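Fikport Craft Supply Help Desk
Ticket 2000: Pink sheets won't hold a flat fold
Opened by: Keith Kingi
Status: Resolved 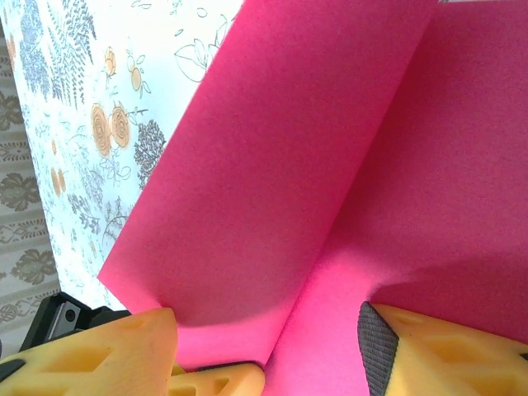

Hi there! So I'm making menu cards for my sister's party, the kind that fold once down the middle and stand up on the table, and I'm having a really hard time getting your bright pink sheets to stay folded. I fold one, press it down, walk off to get a coffee, and when I come back it has opened itself up again like a book somebody dropped. The corners curl too, mostly the bottom ones.

What I've tried so far:

Folding by hand and running my thumbnail down the crease. Looks great for a minute, then it opens up.

Folding over the edge of a ruler. A bit sharper, but I got a shiny line right next to the crease and I don't love it.

Leaving one under a stack of cookbooks overnight. This was the best of the bunch, but the fold came out at a slant (my fault, I think it slid when I put the books down) and the corner still curled.

I should say I'm not sure which sheets I have. I bought a mixed pack in August and tossed the wrapper, so it could be the heavy paper or it could be the thin foam. It's bright pink and a little grainy on the surface, if that narrows it down. Is there a trick to this, or did I buy the wrong stuff?

Thanks! Keith

Reply from Hartmut Rieger, Fikport support

Hi Keith, thanks for all the detail, it saves me asking. Let's find out what you've got first. Cut a thin strip off a scrap and tear it. If you see fuzzy fibers along the tear, you have the paper. If it stretches a little before it gives, you have the foam.

The foam is never going to hold a flat fold, I'm afraid. It's made for cutting out shapes. If that's what it is, cut it into two panels and join them at the back with a strip of cloth tape.

If it's paper, score it before you fold. Use something blunt, like an empty ballpoint or the back of a butter knife, and go down the line 2 times with light pressure. Then fold away from the scored side, so the groove ends up on the outside. For the curl, roll the corner gently the other way around a pencil.

Let me know what the tear test says.
Hartmut

Reply from Keith Kingi

Okay, tear test done and it's fuzzy, so paper! I was half hoping for foam so I could blame the sheet.

I didn't have an empty pen but I did find my old Clorken letter opener in the junk drawer, and it's so dull it won't open a letter, so it was perfect for this. First try I pushed too hard and went right through. Second try was okay but I folded it toward the groove out of habit and got a lumpy edge. Then I reread your message (slowly this time) and did it the way you said, and wow, what a difference. Nice straight line, and it stays where I put it!

The pencil thing worked on 4 of the corners I tried it on. There's one that keeps curling back up, but I'm going to put the dessert list on that card and stick it behind the cake.

One more question while I've got you: will a glue stick wrinkle this paper? I want to put a white panel on the inside for the writing.

Reply from Hartmut Rieger, Fikport support

Glad to hear it! A glue stick is fine, just keep it thin and stay clear of the crease. Put the white panel on after you've folded the card, and leave it under a book for 5 minutes while it dries. I'd test it on the one you poked through.

I'll close this for now, but if you reply here it opens back up by itself.
Hartmut

Ticket closed 09/07/2020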